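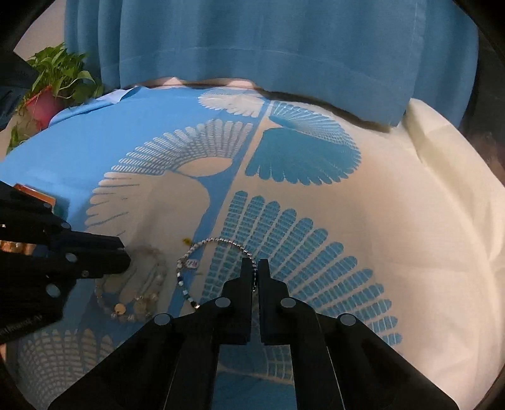 Search this site Search Menu

The Bracelet Does Not Care About Your Success Rate

There is a slide I have now seen in 6 different talks. It shows a bar chart, and the tallest bar belongs to whoever is giving the talk. Underneath, in small gray type, is the phrase "success rate, rigid objects." I have come to love that phrase the way you love an uncle who only ever tells the one story.

Rigid objects are wonderful. A block has a top. It has corners. If your perception code says the block is over there, and the block is over there, the planner can get on with its day. Most of the tooling I use at work was written by people who had a block on the desk while they were writing it, and you can feel the block in every function signature. Pose in, pose out. Six numbers and you're done.

Now put a ball-chain bracelet on a patterned bedspread and ask the same software where it is.

Where is a bracelet? Our pipeline at Dundness used to answer this question with great confidence. It drew a box around the loop, took the middle of the box, and sent the gripper there. The middle of an open loop of chain is, of course, cloth. We picked up a lot of cloth. Sutrisno Pillai, who wrote the grasp planner and has a right to be sore about this, pointed out that his code did exactly what it was told every time. He was correct, and we had a very well-grasped bedspread.

The usual fix is more data, and I'm not going to sneer at more data. We trained on 300 demonstrations, then on 3075, and the second model was clearly better at finding the chain. It was also just as bad at knowing what to do about it. A chain lying next to another piece of jewelry can be taken by the clasp, the tag, the beads, or any stretch in between, and each choice gives you a different problem half a second later. The planner still wanted one pose. We had trained a beautiful set of eyes and wired them to a form with a single blank on it.

My actual complaint, then, is about the form. The message that passes between perception and planning in most of these systems was designed for blocks, and we keep treating it as plumbing. People will happily swap out the whole model in May and leave that message alone for years, on the grounds that other things depend on it. Well, yes. That's how it got to be the problem.

Nadhirah Lubis rewrote ours over a long and fairly quiet stretch. Perception now hands over a rough curve along the chain with a confidence for each bit of it, and the planner picks where to pinch depending on what the other hand is up to. It's slower. It broke Trerkdale, our visualization tool, in 2 places, and one of them is still broken. The log files are enormous. I would not go back.

Jolene Tomoana thinks I'm overselling this. Her view is that a big enough end-to-end policy makes the whole argument quaint, like having opinions about carburetors. She may be right — she often is, and she's gracious about it for up to an hour. But when her policy closes on empty cloth, we all stand there guessing at the reason. When ours does it, I can open the curve and see the spot where it wandered off along a blue stripe in the fabric. I find that soothing. I also find it fixable before lunch.

So if you are building one of these stacks, go and look at the dullest message in it. See what shape of object it assumes. Then drop a necklace on the table and watch what it tries to say.

We use cookies to remember your preferences and measure visits. Accept all Manage settings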